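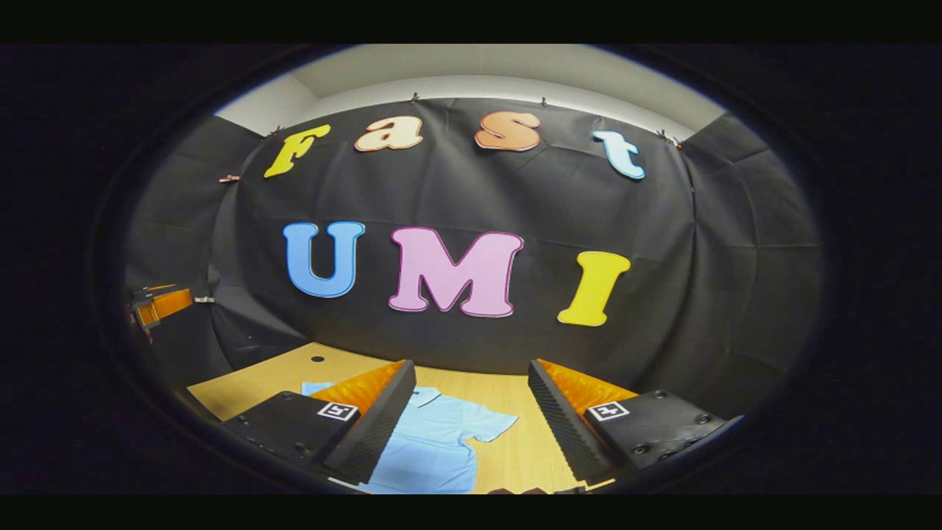 Haruna Murakami wants the evening sessions to stay free for as long as the hall will have them, and says she would sooner see fewer dates than a charge on the door.

Her comment came as Hikutix confirmed its autumn programme of home sewing and mending classes in Storedthorpe, which opens for booking today, 3 August 2023. The programme will run to 16 sessions, held on weekday evenings at Istard Hall, and is open to anyone aged over 14 who lives in the town or the villages nearby.

Each session lasts two hours. The first part covers hand stitching, buttons, hems and small tears. Later evenings move on to zips, linings, darning and taking in a waistband. People can come to one session or to all of them, and there is no need to have sewn before. Machines and thread are provided. Those attending should bring the item they want to mend, washed, and any matching fabric they have at home.

The classes began in March with a short trial. A total of 72 people came, and most of the work brought in was school uniform, work trousers and curtains. Several asked for help with coats, and the autumn programme includes a separate evening on heavier cloth as a result. Knitwear will be covered in the second half of the term.

Funmilayo Aliyu will lead the teaching. "People arrive thinking they need to learn dressmaking," she said. "Most of them want to fix a pocket. We start with the pocket, and if they want to go further they can come back the next week."

The programme is paid for by a grant of £2000 from the Ibrahim Fund, which covers hall hire, servicing of the machines and materials. Hikutix will also keep a shelf of donated zips, buttons and offcuts at the hall. Donations can be left at the front desk during opening hours. Large pieces of furniture fabric cannot be accepted.

Places are limited by the number of machines, and booking is needed for every session except the two drop-in evenings. A waiting list will be kept for each date. Anyone who books and cannot come is asked to let the hall know by noon on the day.

Istard Hall has step-free access from the car park and a hearing loop in the main room. Booking forms are available at the front desk and at Storedthorpe library.

ENDS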